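4.3 Fitting the lint filter and setting the drying programme
Zilus condenser dryer, models 439 and 439 S 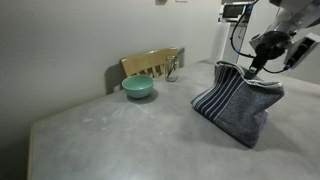

Complete section 4.2 (levelling the feet) before you start. The dryer must stand on a firm floor and be disconnected from the mains until step 6.

1. Open the door fully. Pull the filter housing straight up and out of its slot.

2. Remove the transport foam from both halves of the housing. Keep the foam with the drum bolts if the dryer may be moved later.

3. Slide the fine mesh into the housing with the tab facing the drum. Close the two halves until the catch clicks.

4. Push the housing back into the slot. The top edge should sit level with the door seal. If it stands proud, take it out and check that the mesh is the right way round.

5. Push the water container in as far as it will go.

6. Plug in the dryer and press the power button. The display shows 822 while the control unit carries out its first check, then changes to the programme list.

Note: If 822 stays on the display, the filter housing is not seated. Switch off, unplug the dryer and repeat steps 3 and 4.

7. Turn the dial to Towels. The default dryness level is 2. To change it, hold the Level button until the number flashes, turn the dial, then press the button once more to save.

8. Set the water hardness according to the table in section 9. Installers in the Itthorpe supply area should use code 146.

Caution: Do not dry items that have been in contact with cooking oil, paraffin or solvents. Residues can ignite in the drum, even after washing.

Caution: Do not stop a programme before the cooling phase has ended. If you must, take out the load at once and spread it flat.

Note: Thick cotton dries unevenly when folded. Shake out each item before loading and keep towels separate from synthetics – mixed loads confuse the moisture sensor and may end the programme early.

Clean the mesh after every load. Replacement meshes are supplied by Flasley under part number 439-2. The older Sampaio mesh has a shorter tab and does not fit this housing.

Continue with section 4.4, Connecting the drain hose.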